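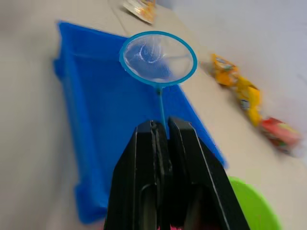 Chapter 4
What to Look at When a Robot Is Shown to Visitors

Most students meet their first working robot during a visit, and most of them come back with less than they could have. They remember that the arm moved, and perhaps that it was slower than they expected. In this chapter we shall use one demonstration, seen by our group at the Dorkorum open day on 7 November 2022, to learn how a task is observed and written down. The task itself is a children's game: toy fish must be taken out of a tub with a hand net. Before thinking of the fish, consider how the robot holds the net. Its two fingers are closed on a thin handle, and the hoop with the mesh is at the far end of it. A small turn of the fingers therefore becomes a larger movement of the hoop. This is the first lesson of tool use, and we come back to it in section 4.2.

A visitor should also ask what the robot has to know. The tub has straight walls and a flat floor, and these do not change their place. The fish do. They are light, they drift when the net enters, and a fish which was in the middle may soon be at the wall. A programme which repeats one fixed path will sometimes catch something, but it can't be trusted to do it again. For this reason we asked our students to note the position of the fish before each attempt, and to note the path of the net separately.

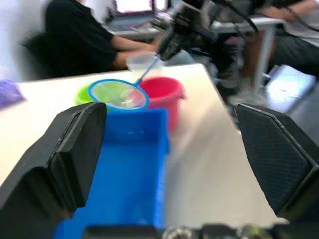
Montserrat Mateos remarked, when the group discussed its notes, that she had watched only the net for the first 3 attempts and could not say afterwards what the other arm had been doing. She proposed that each pair of students divide the work, one person following one arm. We have kept her proposal in the exercises at the end of the chapter, where it is called the Mateos rule.

Her point is a general one. When two arms share a table, the interesting moments are often those in which one of them waits. Waiting is easy to miss, and a report which leaves it out will give a wrong idea of how the work is organised.

Then comes the question of what is to be called a success. Is it enough that the fish is in the net, or must it also leave the water and be put down somewhere? Agree on the answer before the demonstration begins and write it at the top of the page.

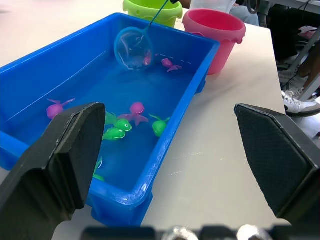 Figure 4.3. A pink fish inside the net, with the hoop still in the tub.

For the case in Figure 4.3, two observers may write two different results and both be careful people. Section 4.1 gives a form for the notes, with up to 70 lines, and explains how to fill in each column.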